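Floors & Finishes Board > General Flooring > Is "waterproof" plank in a basement a scam or am I just cranky

tristness_dad
Posted 31 March 2020

I've been reading reviews of click-together plank flooring for two weeks and I don't believe any of it. Every product is waterproof, scratch proof, dog proof, kid proof, and goes down in an afternoon over anything. The one I'm being steered toward is the Berier line in one of the gray tones. The guy at the store said I could put it straight over my basement slab and forget about it.

The basement is 500 square feet, block walls, house is in Tristness so the soil is heavy clay. No standing water since we moved in, but it smells like a basement in the summer. We had carpet down there and when I pulled it up the pad was stained along one wall.

So what does waterproof mean here? The plank doesn't dissolve, fine. Neither does a beer can. What happens to the water?

Reply #1
gravelpit

The plank is waterproof. The floor isn't. Water goes through the joints or comes up from the slab and sits there. You won't see it, but you'll smell it eventually.

Any stain along one wall is telling you something. I'd want to know what before I bought a single box.

Reply #2
mossyback_ron

Gonna disagree a little. I've had vinyl plank over a slab for years and it's fine. People on this board talk like every basement is a swamp. If there's no standing water and you put down a proper vapor barrier, you're ahead of what most houses have. Carpet pad stains if you look at it wrong. Could have been a dog.

Reply #3
tristness_dad

We don't have a dog. The people before us might have, I suppose.

Ron, did you test yours first or just lay it?

Reply #4
mossyback_ron

Just laid it. I know, I know.

Reply #5
halfbath

"I did it with no testing and it's fine" is the entire flooring industry in one sentence. Have you ever lifted a plank to look?

Reply #6
mossyback_ron

Why would I lift a plank if it's fine?

Reply #7
halfbath

No further questions.

Reply #8
lintrap77

Can we talk about the gray thing too? I'm suspicious of gray. It went into every flip in my neighborhood and it already looks like a dentist's office. The weathered driftwood kind is a bit better because the pattern breaks up and there's some dark and light in it, but the cheap ones repeat the same picture every few boards. Once you spot the same knot in two places you can't stop seeing it. Make the store open more than one box and lay the planks out on the ground before you pay.

I have gray myself, so I'm allowed to complain. Wood-grain look, with knots and all the streaks. 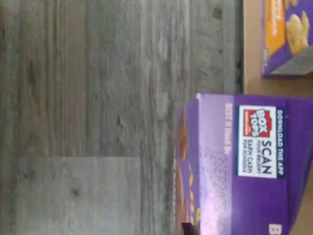 Does a pale plank in a mixed gray floor mean you got a bad batch?
Usually it just means the color range is wide and the light boards weren't spread out when the floor was laid. A bad batch is more often boards that don't fit each other, or a whole box that is off from the rest.

Anyway I don't hate mine, I just wouldn't pay extra for gray again.

Reply #9
gravelpit

Agree on opening boxes. Pull from three or four of them as you go. Installers who are paid by the foot don't always bother.

Reply #10
escobar_st_tile

I sell tile so take this how you like. Waterproof on a box is about spills from above. Read the warranty. Most of the ones I've read leave out moisture coming up through the slab, leave out flooding, and want you to prove you tested before you installed. So when the floor goes bad from underneath, which is what happens in basements, you own it.

Tape a square of clear plastic to the slab, all four edges, and leave it a couple of days. If it's fogged underneath or the concrete went dark, you have vapor. It's crude and a dry result doesn't prove much, but a wet result is worth knowing. Do it by the stained wall and again in the middle.

Reply #11
halfbath

The plastic test gets repeated on here like scripture and I don't think much of it. It only tells you what the slab is doing that particular couple of days. Clay soil in a dry spell will pass and then you get a wet spring. If you're spending real money, pay for a probe test where they drill into the slab. I was quoted 180 for one, which is less than one mistake.

Reply #12
escobar_st_tile

Fair. I said it was crude.

Reply #13
tristness_dad

Update. Went back to the store and asked for the warranty in writing. Took him a while to find it. Slab moisture is excluded, just like tile guy said. Also excluded: "improper subfloor conditions," which I take to mean anything they feel like.

He then tried to sell me an underlayment called Asel, 310 for the whole room, and said it "handles" moisture. I asked handles it how. He said it's got a film on it. So it's plastic sheet at foam prices, as far as I can tell. Has anyone used it?

Reply #14
mossyback_ron

Check if your planks already have a pad glued on the back. A lot of them do and then the maker says no second pad because the joints flex too much and snap. I learned that one at my sister's place.

Reply #15
lintrap77

Seconding Ron on the pad. Two soft layers and the floor bounces, and then the clicks let go.

Reply #16
gravelpit

Never used Asel. Plain poly sheet with taped seams does the vapor part if your floor maker allows it. But you're still trapping whatever is under there. On a slab that's damp along one wall I'd go outside first and look at the gutters and which way the ground slopes. Costs nothing to look. Downspout dumping right at the foundation is the most common thing I see.

Reply #17
tristness_dad

Well. The downspout at that corner ends right about where the stain is. The elbow's there but the extension is lying in the hedge, I'd guess since December when we had the wind.

Reply #18
halfbath

There's your dog.

Reply #19
mossyback_ron

I'd still say the plank would've been okay.

Reply #20
gravelpit

Put the extension back, wait through a few good rains, then test. No flooring till then. Paint the slab if you can't stand looking at it.

Reply #21
escobar_st_tile

Please don't paint the slab. If he ever wants anything glued down there he'll be grinding that paint off on his knees.

Reply #22
gravelpit

He's not gluing anything, he's floating a floor.

Reply #23
tristness_dad

I'm not painting it and I'm not buying anything this month. Extension is back on and I ran it out past the flower bed. Going to get the drilled test once we've had some rain. I still think waterproof shouldn't be allowed on the box.

Reply #24
lintrap77

Get samples in the meantime, they're usually free. And look at something brown.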